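Plivudura tide bell

The Plivudura tide bell is a bronze bell hung beneath the outer end of the pier at Urkbridge, a small harbor town on a shallow, muddy estuary. It is rung by the movement of the water and is popularly said to warn boats when the channel is too low to enter. Most of what is written about it comes from local leaflets and signs, and a good deal of that doesn't hold up well.

Description

The bell hangs in an open iron cage under the pier deck. A rod runs from the clapper down to a float, and the float rises with the incoming water. Once the tide is high enough, passing waves lift and drop the float and the clapper strikes. On a calm day the bell may be silent through an entire high tide, a point the harbor sign leaves out.

The bell is usually given as weighing 460 pounds. The number appears on the sign and in every guidebook that copies the sign, but no record of a weighing has been produced. A bell of that weight would also put a heavy load on the pair of hooks that hold it. Those hooks are said to be original, a claim that may be wrong too.

Name

The usual story is that the bell was named after a ship, the Plivudura, which went aground on the bar and was broken up for salvage. Harbor ledgers from the period survive with few gaps, and no vessel of that name is listed as arriving, leaving or being lost. A second account makes Plivudura the name of the foundry. No mark from any foundry can be read on the bell, where the lettering has worn down to a few upright strokes.

In her short history of the harbor, Gwenllian Humphreys suggested that the name belonged first to a mudbank outside the entrance and moved to the bell later. Her evidence is one hand-drawn chart with a partly smudged label. It is thin support, though it's more than the other two stories have.

Use as a warning

Signs in the town state that the bell "has guided sailors safely home for generations." It is hard to see how. The bell sounds when there is water under the pier and stops when there isn't, so a skipper would have to treat silence as the warning. Silence could equally mean flat water, a jammed rod or a wind blowing toward land. Harbor notices have long told crews to use the tide board on the inner wall and to pay no attention to the bell.

The range of the sound is also disputed. Leaflets give 8 miles. A listening walk along the shore, held one September by the Iketti Sailing Club, lost the sound well before the first headland, in light wind. The club's write-up was pinned up in its bar and then left out of the next edition of the leaflet, which kept the old figure. 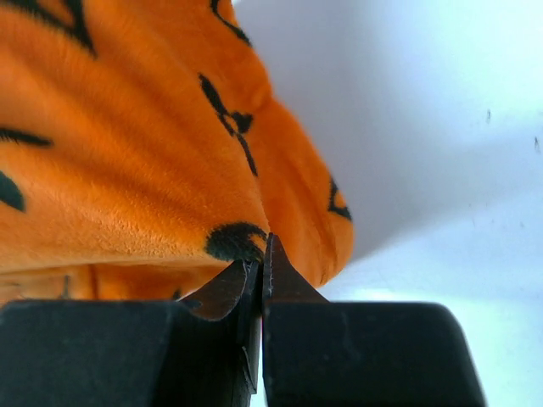 Orange plush with black markings.

Repairs

The float has been replaced several times. The present one is a sealed drum fitted by Cheng, a boatyard on the east quay, after the earlier cork float became waterlogged. The yard also shortened the rod by 30 inches. Some residents believe this changed the tone of the bell. A rod can't alter the note of a bell, but it can change how hard and how often the clapper hits, and that may be what people noticed.

The cage was scraped and painted during the same work. A proposal to move the bell ashore and hang a copy in its place was dropped when the cost became known. Supporters of the move argued that salt was eating the metal, although the two inspections usually quoted on this point disagree with each other.

Tide bell and tourism

The town runs guided visits at low water, when the cage can be seen from the mud. Visitors are told that the bell rang by itself at 4 a.m. on the night of a great storm and woke the whole town. Given how it works, it would have been strange if it had stayed quiet in a storm. The detail about waking the town first appears in a hotel brochure, and none of the letters Humphreys collected mention it.

Sound recordings sold at the pier kiosk shouldn't be taken as a record of normal ringing. The 40 strokes heard on the longest one are evenly spaced, and waves don't generally behave like that.

See also: Urkbridge pier; Tide board; Bell buoy

Filed under: Harbor structures | Bells | Estuary towns | Articles needing better sources

Comments (3)

pierrat: My grandfather always said it was a ship. I know that isn't proof but he worked the dredger and he'd have known.

M. at the slipway: The part about the rod is right. You can hear it catch on the guide ring when the wind is in the south. They need to grease it.

halftide: Does anyone know if the September walk is happening again? The club page still has the old date on it.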